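Home | Reviews | Essays | Live Dates | Archive | Contact

Let the Bass Player Solo Last

I have a complaint about jazz sets, and I've been boring my friends with it since August, so now it's your turn. The bass solo is in the wrong place. It has been in the wrong place for most of my listening life, and I say that as a person who loves the bass more than any other instrument on the stand.

You know how it goes. The band plays the tune. The saxophone takes a long, muscular solo and everybody claps. The trumpet takes one and everybody claps again. Then the piano, and by now we're deep into the number and the drummer has been bashing away nicely and the whole room is warm. And then, all at once, everything drops to a whisper and the bass player gets a couple of choruses while half the audience decides it's a good time to order another beer. Glasses clink. Somebody laughs at the back. The drummer tickles a cymbal. It's like being asked to read a poem in a train station!

I don't blame the audience, or not completely. Our ears have been set to loud for ten minutes and then we're asked to lean in with no warning. Of course people drift off. The player is doing the most delicate work of the night in the one spot where hardly anyone is ready for it.
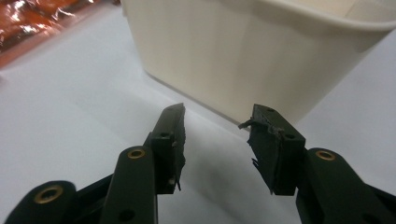 By Karla Trujillo
Last updated: 18 Nov 2022

What set me off was a quintet I heard this summer at Romden, the little basement club I keep dragging people to (bad chairs, great sound, very strong coffee). The group calls itself Gakik and there are 5 of them on the poster, all in the same size lettering, which I liked before I'd heard a note. They played a slow original called "Holanda" and I kept waiting for the usual order of things. Sax, then piano, fine. Then they went back to the melody, and I thought, oh well, no bass this time.

Except they didn't end there. The melody finished, the horns stepped back, and the bass player just kept going alone. No cymbal, no little piano chords poking in to keep her company. She took the last phrase of the tune and turned it over slowly, then faster, then so quietly that I could hear her fingers on the strings. The piece ended when she ended. People stayed silent for a good long breath before they clapped, and then they really clapped.

I went home and started pulling records off the shelf to see how often bands do this. I got through 17 albums over the next while (my family was very patient) and found the bass closing a tune, properly closing it, on exactly 2 of them. Both times it was a ballad. Both times it was my favorite track on the record, though I admit I was in the mood to be convinced by then.

A friend of mine who plays bass in wedding bands thinks I'm being silly. Her view is that the solo in the middle is a rest for the horns and a change of color for the listener, and that a good player can grab a room from anywhere. Some can, sure. I've seen it. But I've also seen wonderful players fight the room for two choruses and lose, and then look a bit sheepish when the drummer comes roaring back in. I'd like to see less of that.

There's another objection, which is that ending quietly is a risk. Bands want to go out big. I get it! I wouldn't want every tune in the night to fade off into low notes either, and a fast blues probably needs its big noisy finish. I'm asking for one tune a set. Pick the slow one. Tell the horns to sit down and stay down.

Or go the other way and put the bass first. There's a track on Gakik's album "Jinar" – I bought it at the door, with the last of my cash – that opens with the bass alone, and by the time the saxophone shows up you already know the tune's whole mood. The sax has to fit itself around what's been said. It comes in so softly you might miss it the first time, and I did, because I was washing dishes.

So that's my request to anyone putting together a set list this winter. Move the bass solo, even once, and see what the room does. I'll be at Romden most weeks, in the bad chair by the stairs, and I promise not to order anything until it's over.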